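Meters back on the shelf at Handthorpe

The loan shelf at the Handthorpe repair room has its multimeters again. They were off it for most of the winter while Bastien Vidal checked each one against his bench meter and replaced the leads that had gone stiff. Members can sign them out from 5 March 2026. The loan period is two weeks, the same as for the soldering irons, and you can renew once if no one else has put their name down.

Please write the meter's tag number in the book along with your own name. Last July we had two meters out under the same line and it took a while to work out which was which. The tags run on from the clamp meters, so the first one is 121.
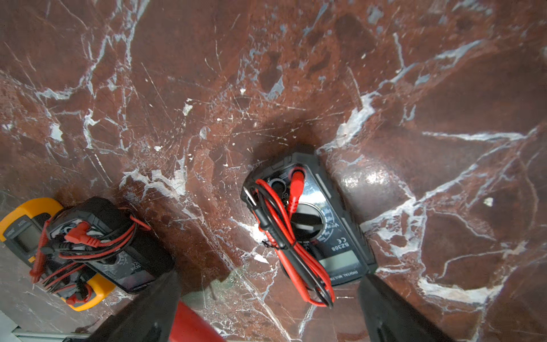 Leads cause more trouble than the meters do. Of the repairs Bastien logged, most were a broken wire just behind the plug, where the lead gets bent hard every time it is put away. Wind them in loose loops. The black SZ308 has its red and black leads bundled across the dial, and that is fine for the shelf as long as nothing is pulled tight. Don't wrap them around the body under tension, and don't knot them to keep the bundle together. If a lead looks cracked or you can see copper, put it in the Brorna tin by the door and take a fresh pair from the drawer. Spare leads are free to members.

Jérémie Langlois has offered to run his short session on basic measurements again for anyone who has never used a meter. It covers batteries, fuses, continuity and how to tell whether a wall adapter is putting out what it says on the label. There is no house wiring in it. Bring something small that has stopped working, with its batteries if it takes them. Sign up on the sheet next to the kettle. The room holds 12 with the benches pulled out, and last time it filled up.

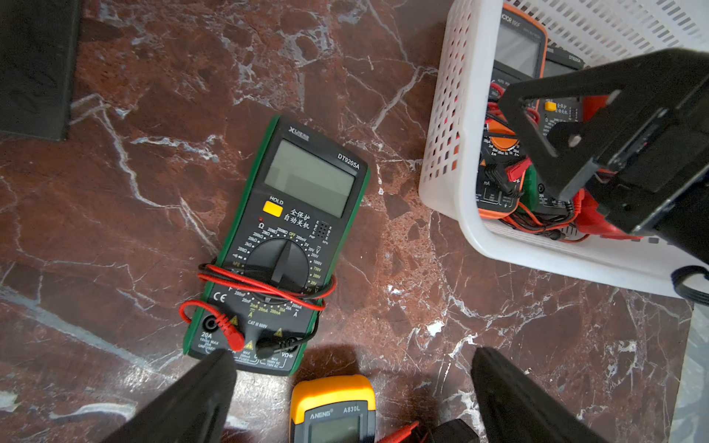

Issue 56, page 2

A few reminders before you take one home. Turn the dial to OFF when you finish. The green and black DT9205A has OFF at the top of its dial, so it is easy to check before you put it down. Several of the meters came back in the fall with flat batteries, and a flat battery can give a reading that looks reasonable and is wrong.

Check which jack the red lead is in before you touch anything. If the last person was measuring current, it may still be in one of the current jacks. Measuring voltage that way can blow the fuse or do worse. On the DT9205A the jacks are labeled along the bottom edge, and one of those labels reads 10A MAX UNFUSED. Leave the high current jack alone unless Jérémie or Bastien has shown you how to use it.

Batteries and fuses are in the Patard cabinet, second drawer. Take what you need and mark it on the card. If a meter is behaving strangely, tie a red tag on it and leave it on Bastien's bench with a note saying what you were measuring at the time.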